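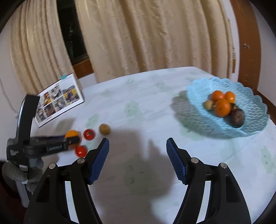

手持夹爪与桌上的水果，右侧为浅蓝色镂空果篮

Ciltasora 是 Trenitz 机器人社的一个学生项目，内容为使用手持夹爪采集日常物品的抓取与放置动作，并用所得数据训练简单的操作策略。项目以水果整理为主要题目，成员习惯称之为“水果组”，以区别于社内从事轮式底盘和竞速小车的小组。

名称
Ciltasora 一名由创始成员 Subira Simiyu 拟定，没有特定含义。早期文件中也写作“Cilta”，后因与社内一个绘图脚本重名而停用。中文资料一般不译，直接使用原名。

沿革
Trenitz 机器人社原以参加 Flirnomitz 为主要活动。Flirnomitz 是面向高校学生社团的操作类比赛，参赛队须在限定时间内让机械臂把散放的物品归入容器。社团早年以手写规则控制机械臂，物品位置稍有变动即需重新调试，遇到形状不规则的物品时成绩不稳定。

Subira Simiyu 与 Zhenhua Yu 随后提出以示范数据代替手写规则。由于社里只有一台机械臂，且常被其他小组占用，两人决定先用手持夹爪记录人的动作，再把数据转到机械臂上。首批夹爪的外壳和连杆由 Zhenhua Yu 设计，指垫几经更换，早期的平面指垫夹持球形物品时容易打滑，后来改用带横纹的款式。

项目于三月正式列入社团课程，Houshang Nikzad 任指导。Aileen Dela Peña 加入后负责数据整理，制定了沿用至今的命名和标注办法。

课程安排
Ciltasora 的入门课程为期九周，每周一晚上集中一次，其余时间由各组自行安排采集。前几次课讲授夹爪的装配、校准和保养，学员须自行拆装一次连杆，并检查两侧指垫闭合时是否对齐。之后进入采集练习，由单手抓取单个物品开始，逐步过渡到双手配合。

课程后段以数据检查和训练为主。学员互相查看对方的记录，标出动作中断、物品滑落和视野被遮挡的片段。Houshang Nikzad 要求学员保留失败的记录并单独归档，不得直接删除。课程不设笔试，结业依据为一份采集记录和一份说明。

采集方法
采集以两人一组进行，一人操作夹爪，另一人布置物品、核对记录，每完成一批后交换。布置物品时不要求排列整齐，但同一批记录内桌布和容器不得更换。

常用物品为橙子、番茄、猕猴桃等大小和表面差别较大的水果。橙子表皮较韧，适合初学者；番茄表面光滑，果皮易破，用于练习控制夹持力度；猕猴桃个体较小，表面有绒毛，夹持位置偏离中部时容易转动。容器多用浅口的篮或碗，边沿过高会使夹爪的外侧连杆与容器相碰。

操作规程中与动作有关的规定主要有以下几条：
夹爪接近物品时减速，闭合前停顿片刻。
指垫接触物品两侧后再提起，不在桌面上拖动。
放入容器时先下降再松开，不从高处抛落。
双手操作时，两只夹爪不得同时伸入容器，需要扶住容器的情况除外。
中途出错的动作做完为止，并在记录表上注明。 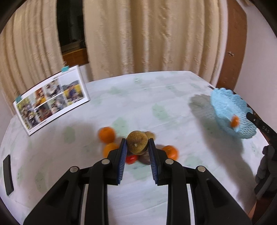
手持夹爪采集的数据能直接用在机械臂上吗？
要先做转换。夹爪的运动轨迹须换算到机械臂末端的坐标系，超出机械臂活动范围或速度限制的片段要剔除，机械臂末端也应装上尺寸和指垫相同的夹爪。

数据整理
项目的第一套数据集共收录 900 段记录，均为水果归篮任务。每段记录附有物品种类、操作者代号、使用单手或双手以及结果四栏。结果栏最初只分成功与失败，后由 Aileen Dela Peña 增设“成功但有磕碰”一类，用于记录水果落入容器时发生碰撞的情形。

整理工作使用社内编写的工具 Lu。Lu 可按时间轴回放记录，并在夹爪开合处自动打点，自动打点的位置仍须人工核对。该工具由 Dumisani Mokgethi 维护，文档较为简略，部分快捷键没有写入说明，新成员多靠老成员口头传授。

训练与参赛
训练在社团公用的计算机上进行，占用时间须提前登记。早期模型能够完成单个橙子的抓取，对堆在一起的水果则常常选错夹持方向。小组其后增加了水果相互紧靠的布置，并把光照不同的记录混合使用，选错方向的情况有所减少。

Ciltasora 曾两度代表 Trenitz 参加 Flirnomitz。首次参赛时，赛场桌面的颜色与训练时相差较大，模型在预赛中多次停在物品上方不动，未能晋级。第二次参赛前，小组补采了多种桌布下的记录，进入复赛。据小组赛后的总结，当时失分主要出在扁圆形物品上，训练数据中这类物品偏少。

争议
社内对项目的取向有过不同意见。部分成员认为采集工作重复性强，学员在装配和编程方面得到的锻炼不足。Zhenhua Yu 主张缩短采集练习，把空出的课时用于夹爪改进；Houshang Nikzad 则认为，缺少采集经验的学员难以判断数据的好坏。现行课程保留了采集练习的时长，另设选修性质的夹爪设计小组，学员可在结业后报名。

相关条目
Flirnomitz
Lu（标注工具）
Trenitz 机器人社
模仿学习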